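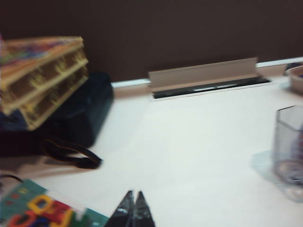
*cable slot on my desk, flap up*

**Flap on desk cable slot won't stay down, any ideas?**

Posted by Ayman Bouazza, June 17, 2020

Hi all. White desk, second hand, came from the Bustel office clearance. Has one of those beige flaps at the back over the cable slot. Won't lie flat. Push it down, pops back up. Drives me mad when I'm trying to work. Also stuff falls down the hole, lost 2 pens and a memory card so far.

Don't want to buy a whole new desk top obviously. Is it a standard size thing or what? Cant find a make on it anywhere. Bag and trays normally live on the left so I can't just shove something heavy over the lot.

**Mostafa Morsy**

Take the flap right off first. Most of them unclip, lift it past upright and wiggle one end. Don't yank, the little pegs snap. Then look in the hinge for fluff, crumbs, bit of old tape etc. Mine had half a staple in it. Clean, click back in, try again.

If it still pops up the hinge is probably bent. Measure the slot, length AND width, inside the pale border not outside. Then look for a spare. Clorlow do loose ones, think mine was the 642 but check the size before you order, I got it wrong frist time.

For the pens, strip of foam along the slot. Cut nicks in it for the cables.

**lernness_dave**

had same. blu tack

**Ayman Bouazza**

Cheers both. Flap's off, loads of grey fluff in there. Will measure up tonight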